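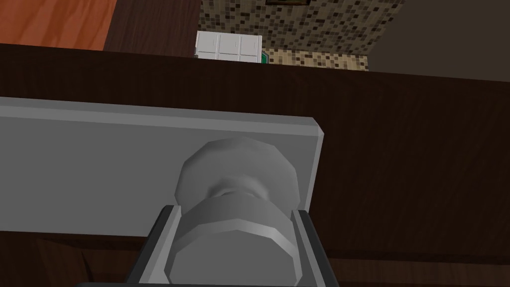

Mei-kuen Lai wrote to me after the last post that her write-ahead log on Zusteso was syncing on every commit and she still lost the tail of it in a power cut. She wanted to know whether the setting was being ignored. It was not. The problem was one level down, in how the log file grows, and it took me a while to find the same thing on my own nodes.

Zusteso appends to its log and calls fdatasync at each commit. On a file that has already been allocated, this is cheap: the data blocks go out and the call returns. On a file that is growing, the size changes too, so the file system has to write its own journal before the call may return. That is two flushes where you expected one.

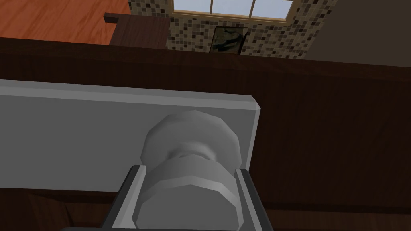
Simulated knob and gripper fingers, close view

To avoid the second flush, Zusteso can allocate log segments ahead of time. The option is off by default. When it is on, segments are created at full size and filled with zeros, and recovery has to find the end of the log by checksum, as file length no longer says anything. Recovery stops at the first record whose checksum fails.

Mei-kuen had turned preallocation on in March and kept her old segment recycling script. The script renamed used segments without clearing them. Old records with valid checksums were sitting past the real end of the log, recovery picked them up, saw sequence numbers going backward, and discarded the whole segment. The commits had reached the disk. Recovery threw them away.
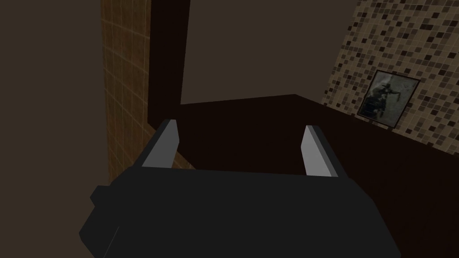
Open gripper, rendered view from behind

I measured both modes on a spare node with one writer and small records. Growing files gave 362 commits per second. Preallocated files gave about 800. I would not read much into the ratio – a drive with a protected write cache will show far less of a gap.

Ya-wen Chu suggested putting the segment number into the checksum seed, so that a stale record can never verify. This works and costs nothing at write time. It does change the on-disk format, so old segments have to be drained before the upgrade. 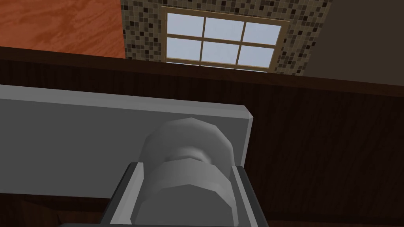

What I changed

Preallocation is on, and the recycling script is gone. Segments are now deleted and created fresh by a background thread, which keeps 2 of them ready. Under heavy load the thread can fall behind, and then a commit has to wait for the zero fill. I see this as a spike in the latency graph a few times a day and have left it alone for now.

The seed patch is on my test node only. I will move it to the others once I have a drain procedure that I trust with a crash in the middle.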